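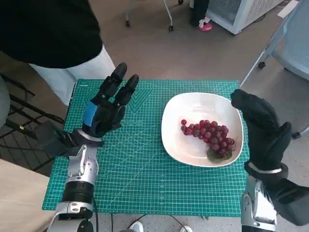
Red grapes in a white bowl, on the cutting mat.

Winter Bike Care at the Kitchen Table

Jan 12, 2019

I love January for bike work. The roads around Vultuvbridge are all salt and slush, my commute bike comes home looking like it was dipped in gravy, and twenty minutes of fussing over it makes the next morning's ride so much nicer! I don't have a garage. Everything below gets done in an apartment kitchen, between the stove and the back door, and none of it needs a repair stand.

Before you start

Put down an old shower curtain with a flattened cardboard box on top. The curtain catches the drips and the cardboard keeps the curtain from sliding. Turn the bike upside down if you must, but take the lights and the phone mount off the bars first and check that the brake levers aren't taking the weight. I like to lean mine against the door with the back wheel toward me and a strap around the front wheel and the frame so it can't roll.

Wear the gloves. I skipped them for years and my hands smelled like chain until supper.

The chain

If you only do one thing in winter, do the chain. Salt water gets down between the links and starts rusting overnight. When I get home I hold a dry rag around the lower run and pedal backward until the rag stops coming away black, moving to a clean patch as I go. Then one drop of wet lube on each roller, pedal backward for a minute, wait a few minutes, and wipe the outside again. Wipe off more than you think you should! Lube on the outside of the chain just collects grit.

Find the quick link (or one rivet you've marked with nail polish) and start from there, so you know when you've been all the way around.

Agnese Paju wrote in to ask whether wet lube is too messy for indoors. It's messier than dry, yes, but dry lube washes off in one slushy ride. Switch back when the roads are clean. I generally switch in April, and by June I've forgotten where I put the wet bottle.

Checking for stretch

A chain checker is a cheap little tool and it saves you a cassette. Drop it in at a few different places, because chains don't wear evenly. On my 10-speed I change the chain when the 0.5 side drops in. You can get by with a steel ruler: twelve full links should measure 12 inches pin to pin, and at 12 1/16 the chain is done. My last winter chain made it to about 2000 miles, and I was thrilled with that.

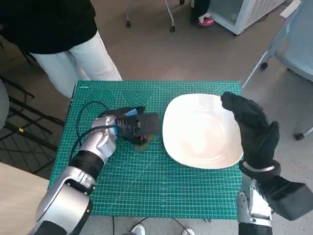
Frame washing in winter goes best with a bucket of lukewarm water, a squirt of dish soap, and no hose at all. Start at the top, with the bars and the top tube, and leave the bottom bracket and the wheels for last so you aren't rubbing road grit into clean paint. Get under the saddle and behind the fork crown, where the salt sits for weeks. For the tight spots I like a small sponge, no bigger than the greenish-brown one under the fingers on that mat, because it folds in behind the brake calipers and between the chainstays where a car-wash mitt just bunches up. Keep one sponge for paint and a different one for the drivetrain, and never swap them. Rinse with a second bucket of plain water and a soft cloth, then dry the bolts by hand.

Brakes

Rim brakes pick up bits of aluminum and sand in winter, and you can hear it, a nasty scraping noise on the first hard stop. Pull the wheel, look at the pad faces under a good lamp, and dig out the shiny specks with an awl or a stout sewing needle. A few strokes with medium sandpaper takes the glaze off. Wipe the rim with rubbing alcohol on a clean rag while the wheel is out.

Disc brakes need less from you, but keep every kind of oil away from them. I hang a plastic bag over the rotor when I lube the chain. If you use a spray anything, take it outside.

Tires

Go over the tread with your thumbnail and a flashlight every couple of weeks. Little slivers of glass work their way in slowly, and if you flick them out with a toothpick you may save yourself a flat in the dark. A dab of flexible glue in the bigger cuts keeps new grit out.

Cold air drops your pressure too. If you pump up in a warm kitchen and then ride out into a freezing morning, you'll lose a few pounds before you've reached the corner. I still run mine a little softer in snow, and the extra grip is wonderful.

Cables that freeze

Has your shifting ever quit halfway to work? Water gets into the housing and turns to ice. Shift into the smallest cog, then slip the housing out of its stops on the frame (turn the pedals, shift up, stop pedaling, then click the lever back down and you'll get slack). Slide the housing along, wipe the bare cable, and work in one drop of light oil. Pop everything back in. The first time I did this I couldn't believe how light the lever felt!

Things worth keeping in a drawer

Old toothbrushes, for cassette teeth. Strips of cotton T-shirt, cut narrow and flossed between the cogs. A shallow dish for bolts, with a magnet stuck underneath if the dish isn't magnetic. Zip ties in two sizes. A pencil, for writing down saddle height before you pull the post to grease it. (Grease on a metal post in a metal frame. Carbon gets carbon paste.) A 200 ml squeeze bottle of degreaser lasts me the whole winter, because I only put it on the rag and never straight on the bike.

Getting black stuff off your hands

Dish soap and a spoonful of sugar, rubbed in dry before any water. Vegetable oil first if it's really bad. For the sink, a paste of baking soda. For the white grout by my back door, I have no cure and would love one.

Readers' tips

Saulius Vasiliauskas keeps a boot tray under each wheel overnight, with a folded towel in it, and his floor has survived four winters that way.

Baiba Ramanauskas rubs a little silicone grease on the rubber seals of her lights. She says they've stopped fogging up, and the battery door opens without a fight.

Raimonds Juška puts a strip of old inner tube across the bottom of his front fender with two bolts, hanging nearly to the road. His shoes stay dry, and so does his bottom bracket. I made one the same evening I read his note and it's great, do it!

Next up are studded tires, and how to get them on without bloody knuckles. If you have a trick for that last tight bit of bead, send it over before I start on mine.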